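4.2 Cloth placement with two arms

The second task set in the Vilo study concerns soft goods. The policy, trained with the Tarex pipeline, must bring a cloth to the green basket at the rear of the cell and leave it folded inside. We collected 30 demonstrations per cloth and kept 27 for training. The remaining episodes were set aside for validation.

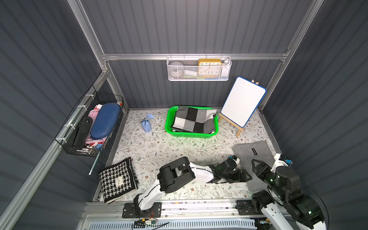

Grasp selection on flat fabric remains the main source of difficulty. A cloth lying flush with the mat offers no raised edge, and the depth estimate near its border is often unreliable. The gray cloth at the right of the mat in Figure 7 (first panel) is such a case: both grippers are over it and neither holds anything. The checked cloth in the basket and the houndstooth cloth at the front left differ from it in pattern, and the Clendia encoder was given no label for any of them.

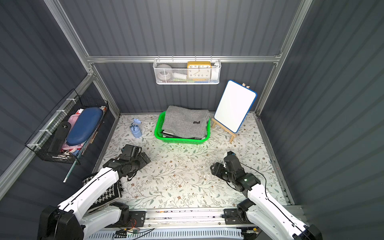 Policies were evaluated under the Harries protocol, with 35 trials per condition and a fixed limit on episode length. A trial was scored as complete only if the cloth lay within the basket rim and both arms had withdrawn. Partial placements — a corner over the rim, for instance — were scored as failures.

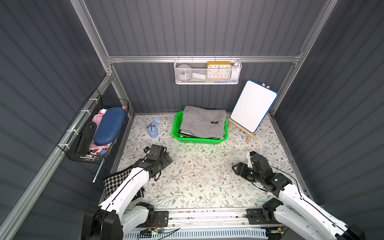
The full training set contains 1606 episodes across all tasks. Objects outside the task, such as the whiteboard and the wall baskets, were left in view so that the policy would not depend on a bare background.

Figure 7. Work cell used for the cloth placement task.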